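The Hand Behind the Machine

A robot that learns by being shown sounds like a fine idea until you spend an afternoon with the people doing the showing. I spent two at Gulamis, a small company that sells what it calls taught labor, and I came away with a sore neck just from watching.

The pitch goes like this. Writing code for every little motion is slow and brittle, so you let a person steer the arms by remote control, record everything, and feed the recordings to a program that looks for the pattern. Do it enough times and the arms are supposed to manage alone. The brochure says "enough times" as if it were a pinch of salt. For the bottle task, I was told, it was 292 recorded runs, and that was the first batch.
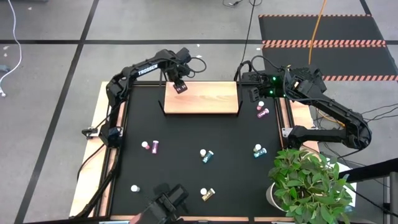
The operators work in shifts, and a good one makes the job look dull. A bad one makes it look like picking up a grape with barbecue tongs. Most of the skill is in going slowly and never fidgeting, because the program can't tell a nervous twitch from a useful one. It copies both. One operator had a habit of pausing before each grasp, and the trained arm now pauses too, for no reason it could ever explain. The staff find this charming. I'd want to know what else it picked up.

Then there is the matter of the score. Gulamis told me the arms finish the job on their own most of the time. When I asked to see a run of 8 tries in a row, with no one touching the controls, they got through five. The other three ended in a stall or a dropped ball, and someone stepped in to set things straight. Five out of eight is fair for a research lab. It's a strange number to put in front of a warehouse manager who already has people with hands.

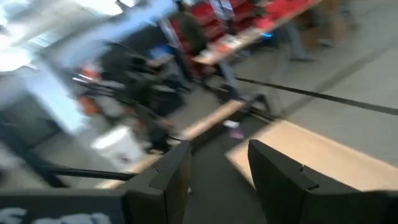

Karnent, a rival, takes the other road. Its trainers grab the arm itself and push it through the motion, which they say gives cleaner data than any remote rig. Charbonneau, a packaging firm that tried both, dropped the two of them by February. The complaint was the same each time: change the lights or swap in a taller bottle, and it was back to the controls for another week of showing.

Backers will say this is a matter of volume. Hisari, which sells recorded runs by the thousand, would very much like that to be true. Maybe it is. But every run I saw had a person's wrists in it, and the price sheets I was handed had no line for them.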